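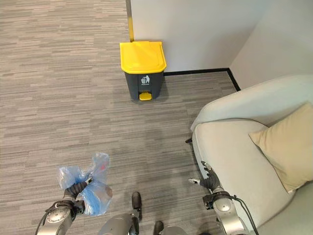
Week 6: Employment insurance premiums and the base period

Readings: course pack, chapter 7 (Vaněk); problem set B, due before tutorial.

6.1 Terminology

A payroll levy is a charge assessed on wages. Statutory incidence refers to the party legally required to remit it. Economic incidence refers to the party whose real income falls once wages and employment have adjusted. The two are treated separately for the rest of the unit. Students who lost marks on the first problem set mostly did so by answering a question on one with material on the other.

Contribution base: the wages on which the levy is assessed, up to the ceiling.
Ceiling: the annual earnings figure above which no further levy is charged.
Base period: the span of past weeks or quarters used to test eligibility and set the benefit.
Replacement rate: weekly benefit divided by prior average weekly earnings.

6.2 Incidence with linear supply and demand

Let labour demand be L = a - b(w + t) and labour supply be L = c + dw, where w is the wage received by the worker and t is a per-unit levy remitted by the employer. Setting the two equal:

w = (a - c - bt) / (b + d)

Differentiating with respect to t gives dw/dt = -b / (b + d). The worker's share of the levy is therefore b / (b + d) and the employer's share is d / (b + d). As d approaches zero (perfectly inelastic supply), the whole of the levy falls on the wage.

Check the result by moving the remittance obligation to the worker. The wage quoted in the contract changes; take-home pay and employment do not. The equivalence fails under a binding minimum wage, where w cannot fall, and adjustment is then in L alone.

6.3 Benefit linkage

Suppose workers value each dollar of levy at v dollars of expected benefit, with v between zero and one. Supply becomes L = c + d(w + vt). Solve for w as before and confirm that the employment effect of the levy is proportional to (1 - v). At v = 1 the levy behaves as a price for insurance and L is unchanged.

Linkage is weak for two groups: workers who rarely meet the eligibility test, and workers above the ceiling, whose marginal levy is zero in any case. Treat these separately in written answers.

6.4 Worked case: the Stenlow scheme

Stenlow is the province used in all the problem sets. Its scheme has the following parameters.

Levy rate: 2 per cent of contribution base, remitted by the employer
Replacement rate: 50 per cent of average weekly earnings in the base period
Maximum duration: 30 weeks
Waiting period: none

A claimant with average weekly earnings of $900 receives $450 a week. Total entitlement at maximum duration is $13,500. An employer's annual levy on the same worker, employed for 52 weeks and below the ceiling, is $936. Note that the second figure is certain and the first is conditional on separation, so the ratio between them says nothing about actuarial fairness until a separation probability is supplied.

6.5 Experience rating

Under experience rating, the levy rate for each employer depends on benefits charged to its account. Rating is incomplete when rates are capped. An employer already at the cap faces no marginal cost from a further layoff, and the scheme then subsidizes temporary layoffs in seasonal industries. In problem B4, Cisia is a fish processor at the cap and Doreo is a printing firm below it. Assume identical wages and separation costs for both.

6.6 Political economy

Benefit extensions in a downturn are usually legislated with an end date. Renewal then becomes a recurring bargaining point and is often bundled with unrelated measures. Phúc Võ's seminar paper (on reserve) compares automatic triggers with discretionary renewal. Read sections 1 and 3. The appendix is optional.

Problems for tutorial

B1. Derive the worker's share in 6.2 when the levy is ad valorem.
B2. Redraw the Stenlow case with a binding minimum wage.
B3. Find the value of v at which employment falls by half as much as in 6.2.
B4. Cisia and Doreo, as above.

Errata: in the week 5 notes, the sign on the second term of equation (3) should be negative.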